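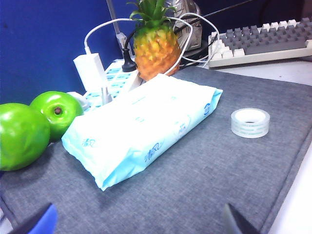 Pick-and-place practice: green apples, tissues, tape and a pineapple with the gripper fingers in view.

Table Tips for a Student Robot Club

Last updated 12 July 2024
46 shares | 13 comments

The Grelton club has 13 members, one good table and a pick-and-place contest every March. Most of what we know about running a robot arm is in the code folder. Most of what we know about running the table underneath it used to be in my head, next to the locker combination, and both were starting to slip. So I've written the table part down.

Put a mat down first. Felt is good. Round things stay roughly where a student puts them, and a dropped screw lands without bouncing into the next room. Get one with a stitched edge. We bought a cut piece off the roll once and spent a term picking gray fuzz out of a gripper joint with tweezers. Vacuum it with the brush attachment, then run a lint roller over it, and keep glue guns on another table entirely.

Shop for your test objects at the grocery store. The Wragg practice block set is handsome and comes in a tin, and our students could grab every piece of it by the second week and were unbearable about it. Then somebody put a pineapple down. A pineapple has a rough side, a rougher side and a hairdo, and it restores humility in an afternoon. Apples are good for teaching grip force: they're smooth, they're cheap, and they bruise, so the evidence is there on Monday. Replace them before they get soft. Fruit that has been in a gripper is not a snack, whatever the sophomores say.

Soft packs are harder than hard boxes. A plastic-wrapped pack of tissues gives a little wherever you squeeze it, and it will humble any student who has tuned everything on wooden cubes. Start with a full pack. The half-empty ones are for people who have stopped complaining about the full ones.

Lay tape rolls flat and let the team work out whether to go for the outside or the hole. Arguments on this point have run longer than the contest.

Tie up the cables. I say this every year. White cables on a white table are how we lost a perfectly good charger and an hour of somebody's recorded runs. Filtemex hook-and-loop ties are fine, and so are the twist ties off a bread bag. Get the power strip as far back as it will go and don't let anyone set a cup next to it.

Wipe the tabletop at the end, never in the middle. A damp cloth with a drop of dish soap takes off fingerprints and most pencil. For marker, use rubbing alcohol on a paper towel, after testing a corner. Our old Cistholm table has a dull patch the shape of Ohio where I skipped that.

Stand paper bags up with something in the bottom. An empty one falls over when an arm so much as thinks about it. A can of beans is plenty.

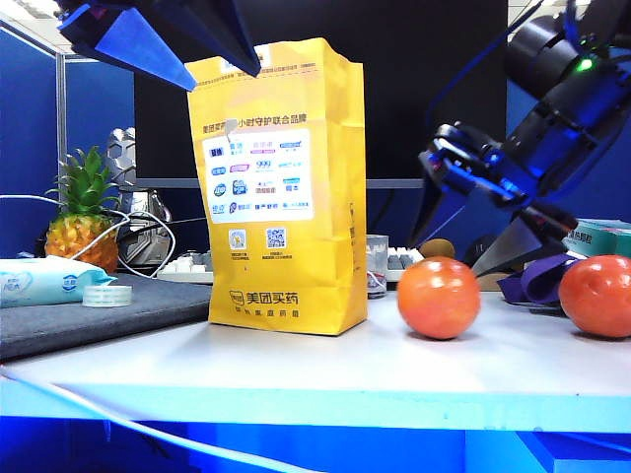
How often should the practice fruit be changed?

Once a week for anything soft, and every 10 days or so for apples kept in a cool room. A pineapple goes longer, but check the base, where it turns first.

A few smaller things. Mark the start positions with masking tape and peel it off the same day, or it becomes part of the furniture. Keep wipes within reach of whoever is handling the fruit. If you run 2 arms at one table, give each a student whose only job is the stop button, and don't let those students share a phone.

Write your runs on paper as well. We have nearly 3,000 in the notebook now, and the notebook has never asked anyone to update it. The handwriting is a separate problem and I'm open to suggestions.

Related
Getting Hot Glue Off Almost Anything
A Drawer for Screws You Will Never Match
Lint Rollers, Ranked
How to Label a Charger So It Comes Back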